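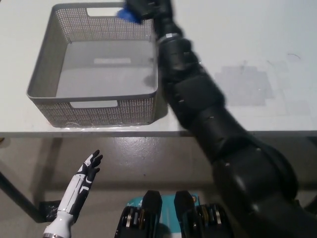 Gray basket with perforated sides and two cutout handles.

Home | Tips | Kitchen | Workshop | Radio & Audio | Archive

Getting Clear Reception From a Kitchen or Workshop Radio

5 min read

Print this page | E-mail this page

Most weak-signal complaints with a tabletop FM radio come from where the set stands. Work through the placement steps before spending money on an antenna.

Placement

Move the radio to an outside wall, on the side of the building that faces the transmitter. Station websites usually give the transmitter site, often miles from the studio. Listeners to Caldeira Community Radio, for example, tend to point their antennas at downtown Caldeira, where the studio is. The signal comes from the ridge at Skarkdale, to the north.

Keep the set off the top of the refrigerator. A large metal surface under a whip antenna changes its pattern, and the compressor puts a click on the audio each time it starts. A wooden shelf at head height is a good first choice. Moving a radio as little as a foot can take it out of a dead spot, so try several positions along the same shelf before giving up on it.

Foil-faced insulation, metal lath behind old plaster and low-emissivity window glass all block signal. In a steel workshop building, assume that an indoor antenna will not work and go directly to an outside one.

Interference

Noise on AM that comes and goes usually has a source inside the house. To find it:

1. Run the radio on batteries and tune to a weak AM station.
2. Switch off the main breaker. If the noise stops, the source is on your own wiring.
3. Restore power with all the branch breakers off, then turn them on one at a time until the noise returns.
4. Unplug the items on that circuit one by one.

Common offenders are LED bulbs, phone chargers, dimmers and battery chargers for cordless tools. In a shop, look at the charger first. Variable-speed motors are also noisy, but only while they run. A clip-on ferrite on the charger cord, with the cord looped through it 5 times, often reduces the noise on AM. It has less effect on FM.

If the noise continues with the main breaker off, it is coming from a neighbor or the power line. Note the times and report it to the utility. Do not strike or shake a utility pole to test it.

A simple FM antenna

A half-wave dipole can be made from ordinary two-conductor speaker wire. It suits any receiver with a 75-ohm socket or a pair of screw terminals.

– Split the wire back 30 inches from one end.
– Tie a snug knot or fit a cable tie where the split stops.
– Spread the two legs in a straight line to form a T.
– Strip the other end and connect it to the receiver.

Old receivers with 300-ohm terminals accept the same wire directly. The mismatch is small enough to ignore on local stations. Mount the T horizontally, broadside to the transmitter, with plastic tacks or painter's tape. Try the vertical position as well – many public and community stations transmit in both polarizations, and vertical sometimes wins indoors.

The Zerkance tabletop set sold through the Caldeira pledge drive has no antenna socket. Clip one leg of the dipole to its whip and leave the other leg disconnected. Results vary, and strong local stations may overload it. If stations start to appear in the wrong places on the dial, take the clip off.

Hum

A steady low hum at every volume setting points to the power supply or to a ground loop. Where the radio feeds a shop amplifier, plug both into the same outlet strip. If the hum stops when the audio cable is pulled, fit an isolation transformer in that cable. Never cut or lift the ground pin on a plug.

Dust and cleaning

Sawdust gets into the tuning and volume controls. Unplug the set, remove the knobs and brush around the shafts. For a scratchy volume control, use a contact cleaner marked safe for plastics, and turn the control through its full travel up to 2 dozen times. Leave it to dry overnight before plugging in.

In the kitchen, grease on the speaker grille dulls the treble. Wipe it with a barely damp cloth and a drop of dish soap. Do not spray anything at the grille.

Batteries

Take the cells out of any radio that will be stored over the winter. Check emergency sets in October, and write the month on the new cells with a marker.

Print this page | E-mail this page

Back to Tips | Next: Running speaker wire through a finished wall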